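Ostent Hardwax Oil, satin and gloss

Home > Wood finishes > Oils and waxes > Table and worktop oils

Product code: OST 105
Made by Plurkatari
Sizes: 600 ml tin, 2.5 litre tin
Finishes: clear satin, clear gloss, dark brown gloss
In stock, sent from our Trurside warehouse

Ostent is a hardwax oil for indoor wooden furniture that gets regular use: dining tables, desks, workbenches, shelves and kitchen worktops. It soaks into the surface and leaves a thin layer of wax on top. You can patch a worn area later without stripping the whole piece.

It replaces the older Choo table oil, which we no longer sell. If you have used Choo before, Ostent is thicker and goes further, and it can be put over an old Choo finish as long as the surface is clean and has been lightly sanded.

Coverage

One 600 ml tin covers 10 square metres with one coat on smooth hardwood. Softwoods and old, dry boards take up more on the first coat. Two coats are enough for most furniture. Worktops near a sink should have three.

Before you start

Sand bare wood with 120 grit and then with 150. Do not go finer than 180, or the oil will sit on the surface and stay tacky. Wipe off the dust with a cloth dampened with white spirit and leave the wood to dry. Varnish and polyurethane must be taken off completely. Old oil finishes only need a clean and a light rub down.

Test the colour on the underside first. Dark brown gloss on oak comes out a good deal lighter than the same tin on walnut or sapele, and pine can go blotchy.

Putting it on

Stir the tin well — the wax settles at the bottom — and stir it again every so often as you work. Use a short-haired brush or a lint-free cloth and spread it thinly along the grain. Wait fifteen minutes, then wipe away whatever has not soaked in. Leave it overnight before the next coat. The room should be above 12 degrees, with a window open.

The most common complaint we get is a sticky finish, and it nearly always comes from too much oil. Two thin coats dry harder than one thick one. If yours is still tacky after three days, rub it over with white spirit and a white nylon pad and let it dry again.

Rags with oil on them can catch fire by themselves. Lay them flat outdoors to dry, or soak them in water, before they go in the bin.

Choosing a sheen

Satin hides scratches and dust better and is what most people buy for a family table. Gloss brings out the grain more strongly and suits darker timber, but it shows every reflection and every mark. It is worth looking at a few dark tabletops before you decide.
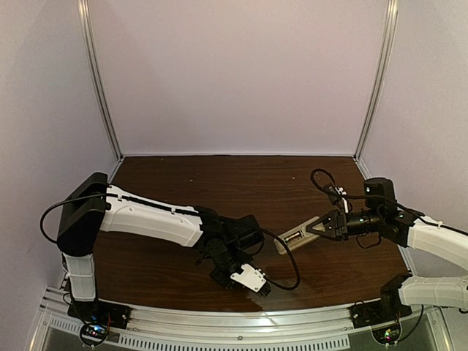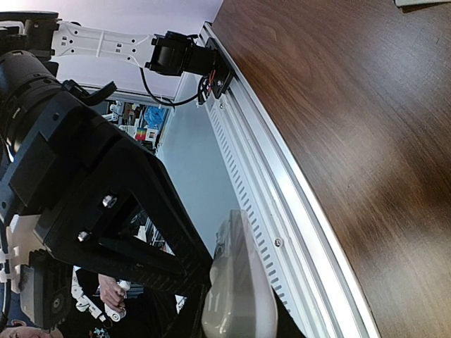
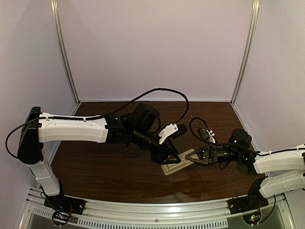
Both sheens wear at the same rate and cost the same. They can be mixed in any proportion if you want something in between, though you should mix enough for the whole job at once.

Looking after the surface

Leave a newly oiled table for a week before putting anything wet or heavy on it. After that, wipe it with a damp cloth and a little washing-up liquid. Do not use bleach, cream cleaner or steam. Hot pans need a mat.

Once a year, or when water stops beading, clean the top and rub in a very thin coat of the same oil. For small scuffs, use the OST 103 maintenance wax, sold separately in a 250 g tin. The wax is clear and will work over all three finishes, but it does not add colour where the wood has been scratched right through.

Storage and delivery

Keep the tin tightly closed and away from frost. An opened tin is good for a year. If a skin has formed, cut it out and strain the rest.

Tins are sent by road only — we cannot post them to the islands or overseas. Orders placed before 2 pm leave the same working day. Unopened tins can be returned within 30 days, but we cannot take back colours we have mixed for you.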